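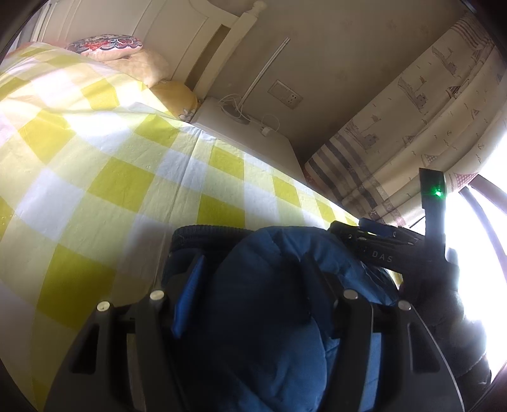 By the Gusness desk | Dec 12, 2025

Gusness > Who We Are > About Us

Gusness is a celebrity and entertainment site run out of Plurville, above a shop that sells vacuum parts. We cover red carpets we aren't invited to, breakups we saw coming, and babies with better wardrobes than ours.

We started in February as an email newsletter with 117 subscribers, a good share of them related to us. The list is now at 2771, and most of the relatives have dropped off.

A checked bedspread and a blue jacket are as close as this page gets to glamour.

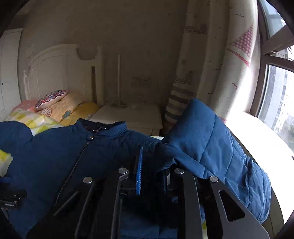 What we will and won't run

If a star posts it, we'll probably write it up. If a star's cousin's dog walker posts it, we wait a day. We don't publish home addresses, and we don't guess at pregnancies. Corrections go at the top of the story, where they embarrass us properly.

Who pays for this

Ads, mainly, plus 50 paying members who get the Poirier Report, our awards season letter. It comes out 6 times a year. Trundmont, our parent company, owns the site and the coffee machine and has opinions about only one of them.

Comments

marlo_k: Still waiting on the correction about the wedding cake.

TeaAndTabloids: I was one of the 117 and I'm not related to any of you.

dee22: how do I cancel the Poirier thing, the link goes to the homepage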